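Teaching a robot to tidy up screws: our project so far

4 min read

When our group got handed the project list in December, I voted for the drone. So did Darren Goodall. We lost, and what we got instead was "small parts sorting by demonstration", which sounded like the dullest thing on the sheet. I take it all back (mostly!).

The idea is that you don't program the sorting move by move. A person does the job with a pair of hand-held grippers, one in each hand, and everything the hands do gets recorded. Do that enough times and you have something a robot can learn from. Our job was a compartment box and a handful of screws. Pick up a screw, get it over to the box, drop it in a compartment, done. My nan could do it in her sleep.

We called the project Lulley, after a typo Wai-kit Chien made in the very first file name and then couldn't change without breaking everything else. It's stuck now, even our supervisor uses it.

I did a lot of the early demonstrations myself and I was awful. With your fingers you feel a screw turn before it slips, and with the grippers you get none of that, so you end up squinting at a tiny bit of metal and holding your breath. My first go took me 30 minutes to get a set I was happy with, and most of those were binned later on.

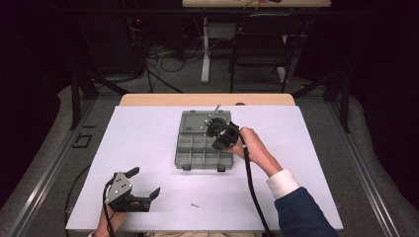

Screw or pin held in the right gripper, with another one on the board below the box.

The thing we argued about most was which way up to carry them. Rosario Longo wanted every screw picked up at the same angle, so that the recordings would all look alike. I thought we should just grab them however they came. We tried both for an afternoon and settled in the middle - any angle for the pick, but straighten it up before you let go. You can tell whose recordings are whose, by the way. Rosario moves like he's defusing something and I move like I'm late for a bus.

Then there was the box. We went with a see-through grey one with the lid folded right back, and I do slightly regret the see-through part. From the gripper cameras you're looking through one wall at another wall at the divider behind it, and it's surprisingly hard to say where one compartment stops and the next begins. Wai-kit spent ages going through the clips labelling them, and came back asking if we could please buy a solid one.
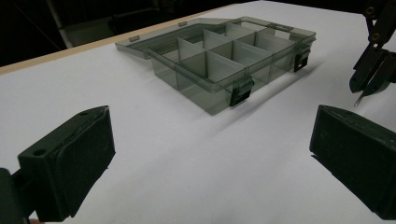 A gripper camera's view of the open box. Try picking out the dividers!

We kept it in the end. If it's confusing for us then it's a fair test, and besides, we'd already recorded 118 demonstrations with it by then and there was no way I was starting again.

Of those 118 we threw out 22. Some were fumbles, a few had the recording stopping halfway, and in 2 of them I'd knocked the box and carried on as if I hadn't. Darren reckoned we should keep the fumbles where the person recovered and finished the job, so a robot would have something to go on when it makes a mess of things. I think he's right, but we hadn't written down which ones those were, so that's a job for next term.

The drop was the other sticking point. Go in too low and the gripper bumps a divider, too high and the screw bounces off to wherever it fancies. What worked for me was stopping for a moment over the compartment I wanted, counting one in my head and then opening the jaws. It makes the clips a bit longer but they're a lot easier to label - you can scrub through and find the pause straight away.

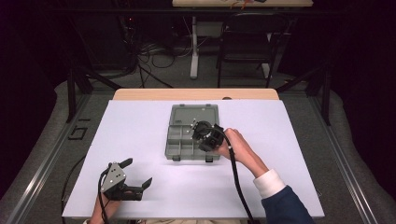
Right gripper over the box, jaws pointing down at the compartments.

Things I'd do differently: write the notes on the same day, agree the rules for a "good" demonstration before recording any, and swap over more often. My wrists were properly sore after a long session and you can see it in the numbers, as nearly all my rejected ones come from the end of the day.

Next up is training on what we've kept and seeing how it copes with a compartment it hasn't been shown. Wai-kit has the first run set up already. Rosario has bet me a coffee that it'll copy his style and I've bet him it'll copy mine, and I'll put the results in the next report along with the loss curves.

2 comments
22 shares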